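Cup handling (robotics)

Cup handling is a household and catering chore used to judge whether a machine can work with light, nested objects. It covers separating, stacking and putting away disposable cups, often with a rack or holder.

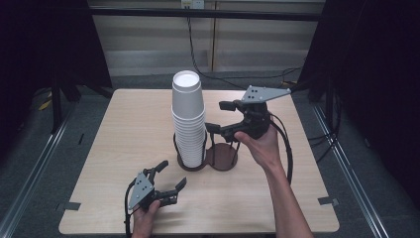

Stacked cups in a two-part holder, with hand-held grippers. Photo: Lucienne Fleury / Zamis

The chore is easy for people and still difficult for machines. A thin cup bends under small forces, and two nested cups can stick together. In a trial published by Hoarau on 11/17/20, the Fada arm separated single cups correctly in 78 of 100 attempts. Most failures came from taking two cups at once.

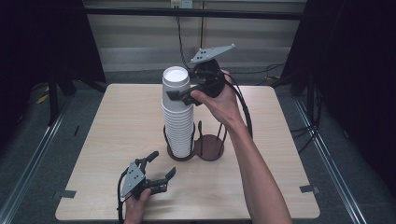
Later work at Stevumum used grippers moved by a person's hands, so that the movements could be recorded and learned. After 400 recordings the error rate fell, but tall stacks remained a problem. No system of this kind is yet in regular use in homes.

See also: Dishwashing robot, Table clearing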